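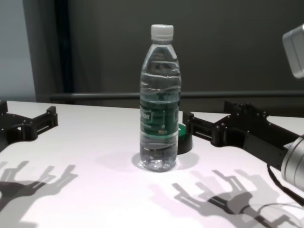
Refilling store-bought water bottles, how long do you keep yours going?

Posted in: Kitchen and Household

liette_mc
I've been buying one bottle of water on the drive home from my mum's every couple of weeks and then refilling it at work until it looks tired. Usually that's a fortnight. My manager saw me at the tap and said I should be throwing them out the same day. Is that right? I rinse it each morning and it only ever has tap water in it. Mine is the ordinary clear kind with a white screw cap and a green label.

Krum N
A fortnight is too long in my opinion. The plastic is probably fine, it's your mouth that's the problem. You drink from the neck, it sits at room temperature, and a rinse doesn't get into the threads. I go two days and then it goes in the recycling.

ashwinm
I'd go longer than that. Hot soapy water, a small bottle brush, cap off and washed separately, left upside down on the rack overnight. I've had one going since July. It holds 500 mL so I know that two of them is my litre for the day, and that's the main reason I keep it.

Krum N
Hot water is exactly what you don't want with those. They go out of shape. I put one in the dishwasher once and it came out half the height and wouldn't stand up.

ashwinm
Hot from the tap, not the dishwasher. Mine still stands up.

Evanthia S.
The ridges are what put me off. Some of them have ridges moulded in all around the top half and you can't get a brush properly into them from the inside. A smooth one is easier. The caps are worse, the white ribbed ones go grey around the bottom edge and then you know.

Why not just buy a proper bottle? I have a steel Drurnik with a wide mouth and it goes in the dishwasher every night. I've had it four years and replaced the seal once.

liette_mc
I have had proper bottles. I have left one on the train, one at the dentist and one at the pool. The last one was a Jiston that cost more than my lunch for the week. If I leave a shop bottle behind I don't care.

Evanthia S.
Fair enough. Write your phone number on the bottom in paint pen. I got mine back that way.

ARAnkrah
I kept a tally last year because my wife and I were having this same argument. Between the four of us we bought 377 bottles in twelve months, mostly from the servo and the kids' sport canteen. I'd guess they were refilled once each, if that. We got a filter jug (Ceter, the tall one) and now we buy hardly any. The cartridge is rated for 1,000 litres but ours slows right down before then.

Krum N
377 is a lot for four people.

ARAnkrah
It's nearly two each a week. Have a look in your own recycling bin.

ashwinm
Does the Ceter fit in a fridge door? I was looking at the Koutsoukos one but the handle sticks out.

ARAnkrah
It fits ours, but we had to move the shelf above it up a notch. Measure with the lid on. The lid adds a fair bit.

liette_mc
Does anybody take the labels off? Mine gets soggy in my bag and the colour rubs off on things. I tried peeling one and it left a strip of glue that picked up fluff.

Evanthia S.
Warm water and dish soap for ten minutes, then rub with a bit of cooking oil on a paper towel, then soap again. Don't use a scourer, it scratches the plastic.

Krum N
Or leave the label on and recycle the thing after two days.

ashwinm
We heard you, Krum.

liette_mc
Ok, I've ordered a bottle brush and I'll cut it down to one week. I'll put the date I bought it on the cap in marker so I can't fool myself. Still not buying another Jiston.

Evanthia S.
Get one with a narrow head. The standard ones won't go through the neck. And wash the brush as well, they get slimy if they're left standing in a cup.

ARAnkrah
I hang ours off the tap by the loop. Dries by morning.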